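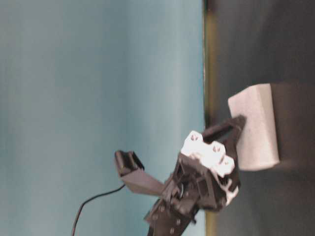

Gripper calibration and first contact trials

22 November 2024

The present entry continues the record of the small arm under construction at the Durkley shared workshop. Work since September has centred on the gripper, and the purpose of this post is to set down the current arrangement before any further parts are altered.

The body of the gripper is largely black plastic, with white brackets carrying the fingers. The brackets are the third revision. The first two were drawn by me and flexed badly under load; the present version was redrawn by Delphine Tillman, who moved the mounting holes onto a diagonal and thickened the wall behind them. The holes were previously in a straight line, and both earlier brackets split along it.

Foam has been adopted as the standard test piece for the time being. It is light, it is inexpensive, and it marks readily when a finger closes too far. A white block is stood on end on the grey table, the fingers are opened wide, and the arm is brought forward until one finger meets the near face. Position is logged at that point and the arm is held for the operator to confirm.

Servo settings

The finger servo is a Flanda unit driven from an Abreu controller board. Pulse widths presently in use are as follows.

Fully open: 1,000 microseconds
First contact with the block: 1,475 microseconds

The closed position has not been fixed. Values obtained on different evenings do not agree, and I am reluctant to publish one until the gear play has been dealt with. Simão Matos has recommended a thin washer behind the driven gear, and a packet has been ordered through Flasau.

Results to date

A total of 170 approaches were logged under the present settings. Of these, 123 ended in a clean stop against the foam. The remainder were early stops for the most part, with the controller reporting contact while the finger was still short of the block. Lowering the current threshold made matters worse. Raising it left dents in the foam, and one block had to be thrown out.

Cabling

The cable at the base of the outer finger remains loose and follows its own curve when the fingers open. It has not snagged so far. A printed clip was tried and removed — it pulled on the connector at full travel — and a longer lead is now being made up.

Outstanding items

Fit the washer and repeat the contact trials at the same settings.
Replace the finger cable.
Print a spare bracket in black, if Delphine can release the current file.
Return the borrowed calipers to the workshop drawer.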